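양팔 로봇 작업대에도 '집안 규칙'이 필요하다… 브러컴, 운용 수칙 개정판 공개

입력 2025-01-05

천이나 옷가지처럼 흐물거리는 물건을 다루는 소형 양팔 로봇이 연구실과 작은 공방으로 빠르게 퍼지는 가운데, 이를 어떻게 설치하고 어떻게 곁에서 일해야 하는지를 담은 운용 수칙이 새로 나왔다. 로봇 작업 환경을 연구해 온 브러컴(Brercombe)은 지난 9월부터 다듬어 온 '탁상형 양팔 로봇 운용 수칙' 개정판을 내놓고, 누구나 내려받아 자기 작업장 사정에 맞게 고쳐 쓸 수 있도록 했다고 밝혔다.

수칙이라고 하면 대개 두툼한 책자에 딱딱한 조항이 줄줄이 늘어선 모습을 떠올리기 마련인데, 이번 개정판은 분위기가 사뭇 다르다. 모두 17개 항목으로 되어 있고, 한 항목이 길어야 반 쪽을 넘지 않는다. 문장도 옆자리 선배가 커피 한 잔 건네며 일러 주는 말투에 가깝다. 작성을 이끈 홀리스 허친스(Hollis Hutchins) 책임은 "읽다가 덮어 버리는 수칙은 없는 것과 다름없으니, 처음 온 사람이 점심 먹기 전에 다 읽을 수 있는 분량으로 만들고 싶었다"며 "줄이고 또 줄이느라 늘리는 것보다 훨씬 오래 걸렸다"고 웃었다.

개정판이 가장 공들여 다룬 부분은 사람과 로봇 팔 사이의 자리 나누기다. 탁상형 로봇은 크기가 작고 움직임이 부드러워 보여서, 구겨진 천을 보면 무심코 손을 뻗어 펴 주고 싶어지기 쉽다. 수칙은 두 팔이 멈추고 조작자가 소리 내어 정지를 확인하기 전에는 어떤 이유로도 작업면 안으로 손을 넣지 않도록 했다. 두 사람 이상이 함께 일할 때는 정지 버튼을 맡을 사람을 시작 전에 정하고, 자리를 비울 때는 말로 넘겨주어야 한다. 눈짓이나 고갯짓은 인계로 치지 않는다.

케이블과 배선에 관한 항목도 눈에 띄게 늘었다. 팔을 따라가는 케이블은 관절이 가장 멀리 뻗었을 때도 당겨지지 않을 만큼 여유를 두되, 그 여유분이 집게나 천에 걸리지 않는지를 매일 첫 작동 전에 느린 속도로 확인하도록 했다. 전자 모듈 가까이에는 음료를 두지 않으며, 받침판을 고정하는 나사는 일주일에 한 번 손으로 점검한다. 이 점검에 드는 시간은 약 9분이라고 한다.
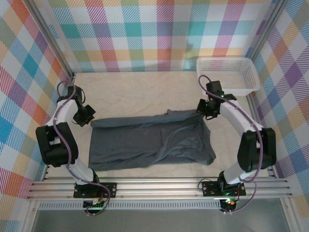 천을 다루는 작업에만 해당하는 조항도 따로 마련되었다. 단단한 상자나 부품과 달리 천은 잡을 때마다 모양이 달라지고, 한쪽을 들면 반대쪽이 따라 끌려오는 성질이 있어 기존의 산업용 지침을 그대로 옮겨 쓰기가 어려웠다는 것이 허친스 책임의 설명이다. 개정판은 두 집게가 같은 천을 잡고 있을 때 양쪽으로 당기는 힘의 상한을 작업 전에 정해 두고, 천이 팽팽해진 뒤에는 팔 사이를 더 벌리지 않도록 권한다. 끈이나 지퍼, 단추가 달린 옷은 처음 몇 차례는 반드시 느린 속도로 시험해야 한다.

기록을 남기는 방식도 한결 또렷해졌다. 잘된 작업만 골라 남기는 습관을 버리고, 접다가 흐트러진 것, 한쪽을 놓친 것까지 같은 양식에 적으라는 것이다. 브러컴이 개정 작업에 참고한 작업 기록은 모두 1071건인데, 초안을 쓸 때만 해도 실패한 작업에는 날짜 말고 아무것도 적혀 있지 않은 경우가 많아 애를 먹었다고 한다. 새 양식에는 천의 종류와 시작할 때의 모양, 중간에 사람이 개입했는지 여부를 적는 칸이 들어갔다. 빈칸이 있으면 그날 기록을 마감하지 못하도록 한 점은 현장에서 조금 번거롭다는 말이 나올 법도 하지만, 브러컴은 이 부분만큼은 물러서지 않을 생각이다.

작업장 환경에 대해서는 뜻밖에 너그러운 편이다. 벽이나 칸막이의 색과 무늬를 하나로 정해 놓지 않았고, 다만 배경을 바꾸었으면 언제 무엇으로 바꾸었는지를 기록에 남기라고만 했다. 작업면 위에 쓰지 않는 물건을 둘 때는 두 팔이 움직이는 범위를 먼저 확인하고, 하루 작업이 끝나면 제자리로 돌려놓도록 했다. 조명 역시 밝기보다는 작업하는 동안 바뀌지 않는 것을 더 중요하게 보았다.

먼저 수칙을 받아 본 곳들의 반응은 대체로 따뜻하다. 세탁물 정리 장비를 개발하는 드레로렉스(Drerorex)는 신입 교육 첫날 교재로 개정판을 쓰기로 했고, 집게 부품을 만드는 하테로(Hatero)는 교체 주기를 다룬 항목에 의견을 보태고 있다. 하테로 측은 집게 끝의 마모 점검을 1000회 작동마다 하도록 한 기준이 거친 천을 주로 다루는 곳에는 느슨할 수 있다며, 천의 종류에 따라 간격을 나누자고 제안했다. 브러컴은 이 제안을 다음 개정 때 다루기로 하고, 그때까지는 작업장마다 더 짧은 간격을 정해 써도 좋다는 문구를 부록에 넣었다.

아직 채우지 못한 대목도 있다. 여러 대를 나란히 놓고 한 사람이 돌보는 경우나, 원격으로 팔을 조종하는 경우에 누가 정지를 책임지느냐를 두고는 참여한 사람들 사이에서도 의견이 갈려 이번에는 원칙만 짧게 적었다. 허친스 책임은 "현장마다 사정이 워낙 달라서 서둘러 못 박기보다는 이야기를 더 들어 보려 한다"며 "사소해 보이는 불편이라도 편하게 적어 보내 주시면 하나하나 읽겠다"고 당부했다.

개정판은 브러컴 누리집 자료실에서 무료로 받을 수 있으며, 작업대 옆에 붙여 둘 수 있는 한 장짜리 요약본도 함께 올라와 있다. 의견은 같은 자료실의 접수 양식으로 보내면 된다.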